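Pillix Continuing Education for Pharmacy Technicians: A Review

I have been a certified pharmacy technician for long enough to have sat through most kinds of continuing education. Mailed booklets, evening talks with a sandwich, slide decks that read themselves aloud. My renewal came up this spring, and in March I took out a one-year subscription to Pillix, the online course library from Giltberg. I paid for it myself. I work at an independent store and the owner covers our license fees but leaves courses up to us.

Signing up took a few minutes. You enter your name, your state and your credential, and the site shows the hours you need and the subjects they have to fall under. Mine came up correctly, including the law hour and the patient safety hour. If you hold a license in a second state you can add it, but the two sets of requirements appear on separate pages, and a course that counts for both has to be checked by hand.

The courses are grouped by subject: law, medication safety, compounding, immunization, billing, and a general section that holds everything else. Most run one hour. Each has a reading part, a few short recorded segments and a test at the end. You can do the reading without the recordings, and I mostly did. The text is clear and the type is a good size. References are listed at the end of each unit instead of being scattered through it, so you have to scroll down and back up to match them.

The best course I took was on look-alike and sound-alike drug names. It was written by Ladi Ajayi, who has worked in both hospital and retail pharmacy, and it shows. The cases are ordinary ones: a phoned-in prescription with a bad connection, two strengths of the same tablet on the same shelf, a return-to-stock vial with an old label under the new one. We moved two items on our own shelves after I finished it.

The sterile compounding course was less useful to me. It assumes a hood and a clean room, and it spends a long time on garbing. People in hospitals may get more out of it. The billing course was out of date in one place, where it described a rejection code screen that our software no longer shows. I wrote to support and had an answer by 10 the next morning saying the unit was due for revision.

Tests are multiple choice. You need 70 percent to pass and can retake a test once without starting the course over. I scored 94 on the law test and missed a question on partial fills that I still think was badly worded. After you submit, the site tells you which questions you got wrong and points to the section of the reading, but it doesn't show the right answer until you pass. I got used to that.

Certificates come as a PDF as soon as the evaluation form is filled in. The form is long. It asks the same things after every course, and there is no way to skip it.
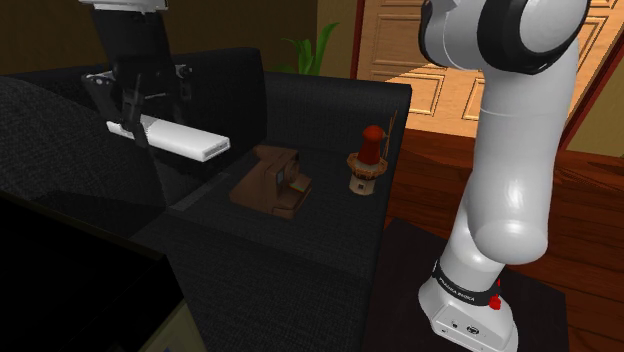

Before this I used Rarnier for two renewals, so I can compare them. Rarnier costs less and has more courses, and its search works better. You can filter by length and by date of release, where Pillix only lets you filter by subject. On the other hand, Rarnier's reading is thin, and several units I took there were little more than outlines with a test attached. A coworker uses Amadi, which sells courses one at a time. That makes sense if you only need an hour or two to finish out a cycle.

The phone version of Pillix is usable for reading. I would not take a test on it, as the answer buttons sit close together and I picked the wrong one more than once. On a laptop I had no trouble. It saves your place within a unit, but if you close a test partway through, your answers are gone.

The user rating on the site is based on 1,727 reviews and is higher than I would go. I would give it four out of five. The writing is good, the law material matched what my state asks for, and the hours posted to my record without my having to chase them. I would take off for the search page, the evaluation form and the billing unit.

Renewal is automatic unless you turn it off under Account, then Plan. I turned mine off and will decide again when the next cycle starts.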